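Nusrat Sultana
September 27, 2026

Okay, I spent the whole morning at the Balside packing shed and I have to talk about ugly carrots. Thread!

First thing to know: the carrots at Balside are fine. More than fine. I ate one straight off the belt (with permission) and it was sweeter than anything I've had from the store this year. But it had two legs, so it was headed for the cattle feed bin.

Keegan Rutherford runs the shed and he's been there 13 years. I asked him what gets a carrot kicked out and he started listing things on his fingers and ran out of fingers. Too short, too fat, forked, green at the shoulder, a nick from the harvester, a bend.

A bend!! It's a carrot. You're going to chop it.

Stores set the specs, the shed sorts to the specs, and the farmer gets paid for what passes. On a bad load, Keegan told me, 30 percent can miss the grade. Same seed, same water, same diesel to dig it all up.

Now the part I'm excited about. Since February, Balside has been sending its off-grade carrots to Gillies, the soup kitchen and cannery over by the old rail yard. Whole bins of them, washed and everything.

Gillies pays for them, too. Less than the store price, a lot more than feed price. I love that it's a sale. The farms I talked to like giving food away, they really do, but picking and washing and hauling cost money and a thank-you note doesn't fill the truck.

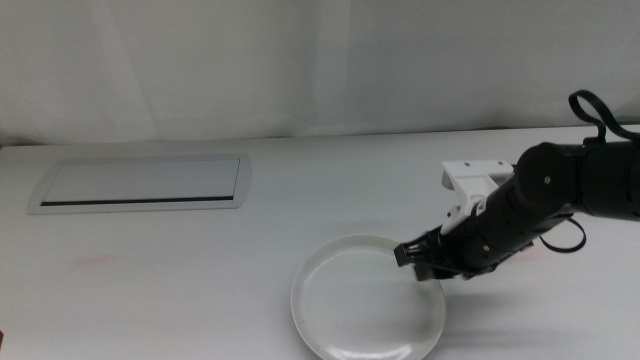 So what does a cannery do with a mountain of crooked carrots? Soup, mostly (ginger carrot, get it if you see it). Also pickles, a shredded slaw mix, and a carrot relish that I would put on pretty much anything.

The slaw mix goes to 4 school districts now. Keegan's own kid eats it at lunch and has no idea where it comes from, and Keegan says he's keeping it that way until the kid stops complaining about carrots at home.

I asked about the trucks, because trucks are where these projects usually fall apart. Small loads, odd hours, somebody's cousin with a van. Balside and Gillies share a hauler called Givau that was already driving past both places half empty on the way back from the city. They added one stop. One!

It's not all smooth. Forked carrots are a pain to peel by machine, so a lot of the trimming is still done by hand, and that's slow. Gillies has turned down bins when the crew was short. Those went to the cows after all.

And storage. Carrots are pretty forgiving if you keep them cold and damp, but the cold room at Gillies is tiny. They want a bigger one. If it happens they could take beets and parsnips as well, and I will be first in line for parsnip soup.

A few of you asked last time about the app, Zaritell, that posts surplus produce for pickup. Balside tried it. Keegan liked it fine for small lots, but for full bins he'd sooner have one buyer who answers the phone at 5 in the morning. Fair enough!

What can you do from your kitchen? Buy the loose carrots with the weird shapes when your store has them. Tell the produce manager you'd take more. I did this at my own store and felt very silly, and the next week there was a little crate of knobbly ones by the onions. Could be a coincidence. I bought a ton of them.

Also, scrub your carrots instead of peeling them. The skin is perfectly good to eat, and you'll save yourself a chore. Tops make a decent pesto if you go heavy on the garlic.

I'm going back when the parsnips come in. Send me your questions for Keegan and I'll bring him a list, he says he doesn't mind. And if anyone near here grows beets and has more than they can sell, my messages are open.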